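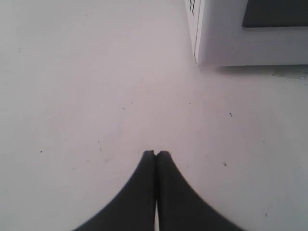
White top, small dark specks and faint scuffs. Corner of the white boxy appliance at upper right.

White Tops: Questions We Get
Atildale shared kitchen and workroom

Quick answers, updated when I get a minute. If yours isn't on the list, email the desk and put "tops" in the subject line.

What do I wipe it with?
Damp cloth, drop of dish soap. Then a second cloth with plain water. Then dry it. Soap left to dry goes streaky on white and the next person thinks it's grease.

Can I use the spray under the sink?
The Drevus one, yes. The blue bottle is for the floor. Please stop using the blue bottle.

There are little dark specks. Is it dirty?
Try a cloth first. Crumbs and coffee grounds come off. If a speck stays put after a wipe, leave it. Don't dig at it with a knife or a fingernail, you'll have a scratch and a speck.

What about scuffs?
Faint ones, damp melamine sponge, very light, small circles. Test near a corner. No scouring powder, no steel wool. Someone went at a scuff with 600 grit paper last March and now there's a dull patch you can find with your hand. So no sandpaper either, however fine.

Still there after the sponge?
Put it in the log and move on. Scuffs are fine. We aren't trying to get it back to new.

Tea, turmeric, beet, marker?
Wipe right away if you can. If it's already dry:
Baking soda and water, mixed to a paste. Spread it on, leave 20 minutes, wipe off, rinse. You can do it again the next day. After 2 tries stop and tell us.
Marker is different, rubbing alcohol on a cotton pad, window open.

Can I put a hot pan on it?
No. Trivets are in the drawer by the door. Same for a bowl strait out of the microwave, use a folded towel at least.

Can I cut on it?
No. Boards are on the rack. Yes, even bread.

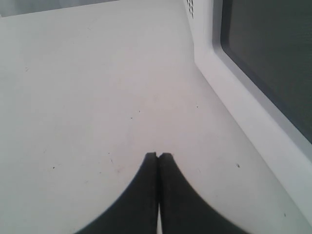
Pale gray-white top, a bit brighter toward the middle.

Why does it look gray in some places and white in others?
Mostly the light. Stand on the other side and look again before you start scrubbing. If the gray spot moves when you move, it's a shadow. If it stays where it is, wipe it.

Can I move the appliances to clean behind them?
Small ones, yes. Unplug first. Lift, don't drag, dragging is where a lot of our scuffs come from. Wipe where it stood, check the feet for grit, put it back where you found it. Cord goes behind and not under.

How do I clean a white casing?
Same as the top. Damp cloth, soap, never spray straight at it. Vents get a dry brush. The rounded edges collect a yellowish line if they're skipped so go along those with the corner of the cloth.

Do I need to wipe down before I start, or just after?
Both please. Before takes a minute. Flour workshops especially, any grit under the dough gets rolled into everything.

Can I tape things down?
Painters tape only, and off the same day. Packing tape leaves gum. If there's gum already, cooking oil on a paper towel, wait a bit, wipe, then soap.

Can we use a table cover?
Sure. Cloth or paper. Printed plastic ones can leave color behind when they sit for a while, so take those home with you.

Will I be charged for a stain?
Not for normal wear. Burns, cuts and gouges come out of the $50 deposit. Tell us before you leave and we'll usually work something out. If we find it later that's a longer conversation.

Who do I ask about replacing a top?
Eylül Değirmenci handles the furniture. She orders through Van Hecke, and they're slow, so ask early.

Is it the same for the Granton room?
No, those are oiled wood and have thier own sheet, taped inside the cupboard door. Don't use the soap and water routine over there, and keep the baking soda away from them too.

Where do the dirty cloths go?
Hook by the sink if just damp. Bin with the lid if they've had oil or alcohol on them. Clean ones are on the shelf over the bin.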